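Grultside – paperback novel
Gkikas Books
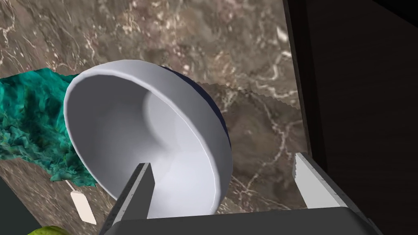 Format: paperback, with flaps
Also available as: ebook, audiobook
Reading age: 12 and up
Released: June
Stock: in our warehouse, ships in two working days

Grultside is a ghost story set in a small dairy town after the factory has closed. Fifteen-year-old Pim has been sent to live with her grandmother for the winter. She doesn't want to be there, and neither does the dead bus driver who keeps turning up at the end of her bed and asking to be taken to Killville.

Killville is not on any map Pim can find. Her grandmother knows where it is but won't talk about it. The bus driver knows the way there but can't leave the house unless someone goes with him. Most of the book is the trip, in a borrowed ute, with a learner driver at the wheel and a man giving directions from 40 years out of date.

It is a funny book for the first half and a sadder one after that. The chapters are short. There is some swearing and one death, which happens off the page. Teachers have asked about the car accident in chapter 19 – it is described briefly and there is no gore.

About the edition

This is the second printing. The first run of 2,000 copies sold out, and a few spelling errors have been fixed. The cover is the same as before but the spine colour is a little darker, so the two printings won't match exactly on a shelf. The author's note at the back is new.

Signed copies

We have a small number of signed copies at our Steltden shop. They cost the same as the unsigned ones. Please write "signed" in the order notes and we will send one if there are any left. We can't hold them.

Schools and libraries

Class sets come with printed teaching notes. Orders of ten copies or more get a discount, which is taken off at the checkout. Libraries can order through their usual supplier or directly from us on account.

Postage and returns

Standard postage is a flat rate for up to three books. Unread copies can be returned within a month if they come back in saleable condition. Ebooks can't be refunded once downloaded.

Page updated 21 February 2025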